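Boletín del radioclub Uvon
Martes, 10 de septiembre

El concurso de agosto y la verticalidad de las cosas

Quedamos terceros en la categoría de portátiles, lo que suena muy bien hasta que uno mira cuántos se inscribieron. La estación se montó en el cerro Tekleab, con 10 vatios, una vertical prestada y un viento que tenía opiniones propias sobre los tensores. La banda de 20 metros se portó de maravilla toda la mañana y se murió justo cuando llegó el café.

El registro ya está enviado. Faltan tres contactos que alguien apuntó en una servilleta del bar Flurnetti; si la servilleta aparece, se agradecerá, aunque el plazo ya pasó.

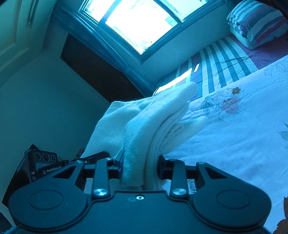 ¿Hace falta licencia para operar en la próxima salida?

Para transmitir por cuenta propia, sí; quien no la tenga puede llevar el registro, escuchar y cargar con la batería, tarea para la que siempre hay vacantes.

La próxima cita será en el refugio Foster. Se probará el dipolo nuevo, cortado con tanto cuidado que ya va por el segundo empalme. Traed cable coaxial, conectores y ropa de abrigo. El acoplador del club sigue en paradero desconocido desde la primavera y lo echamos mucho de menos.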